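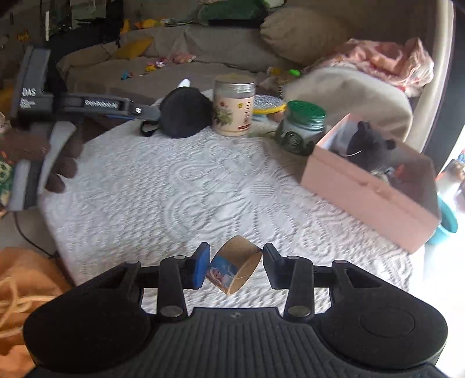
July, 8:40 a.m.

The revised handling rules for the Darngate household sessions took effect this morning. I read them through twice before work began and signed the sheet on behalf of the Condulura group. The rules now run to 40 clauses, of which 9 are new.

Clause 4 gave the most discussion. It requires that each fingertip pad be wiped and checked for wear before a session opens, and again after any change of operator. The earlier text said only "regularly," and the two sites had read that word differently. Dillum cleaned its pads at the end of the day. We cleaned ours at noon. I am satisfied that the new wording leaves no room for this.

Clause 11 deals with light objects of card or thin plastic. The operator is to close the grippers slowly, stop at first contact, and hold before lifting. An object that has been crushed must be withdrawn and entered in the log under its own heading. I asked that the heading be kept separate from "dropped," and this was accepted.

Clause 17, on cables, remains weak in my opinion. It states that a cable shall not cross the working area, but it says nothing of one that runs along the table edge, where a sleeve may catch it. I have written to the Ng office to propose an added line.

The log stood at 2,738 entries when I opened it. Of last month's entries, 3 lacked an operator code and have been sent back for correction. No entry may be completed from memory by another person, and I repeated this at the morning briefing.

4:15 p.m. Reply received from Ng. The added line on cables will be considered at the next review. In the meantime I have put it in our local instructions, in force from tomorrow's first session. The spare pads have still not arrived from Dillum.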